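Kistbridge Reuse Store: Progress Report to the Tindden Fund
Sun 8 April

Work in this period covered intake, sorting and storage of small household goods at the Kistbridge site. The Skemton drop-off point opened on schedule and now feeds the main store by van twice a week.

Intake for the period was 900 kg. Of this, 523 kg was passed for resale and 291 kg went to material recycling. The remainder is held pending electrical testing, which is behind schedule. A second test bench has been ordered and the supplier has confirmed delivery.

Small mixed items continue to take the most handling time per kilogram. They arrive unsorted and are separated into electrical, packaged and general goods before pricing.
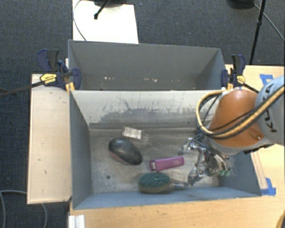 Does the testing delay affect the resale target for the grant period?
The target stands. Held stock is counted only once it has been passed, and the second bench has enough capacity to clear it before the period closes in September.

Stock records moved from paper sheets to the Yurt database. Category codes were revised once after the move, so resale figures for toys and stationery are not comparable with the previous report. All other categories are unaffected.

Spending is within budget on all lines except vehicle costs. The overspend of $80 relates to a replacement tire and will be met from the maintenance line. No change to the grant total is requested.

Next period: install the second bench, clear held stock, extend Skemton opening hours to Saturday mornings, and submit the revised category list for approval.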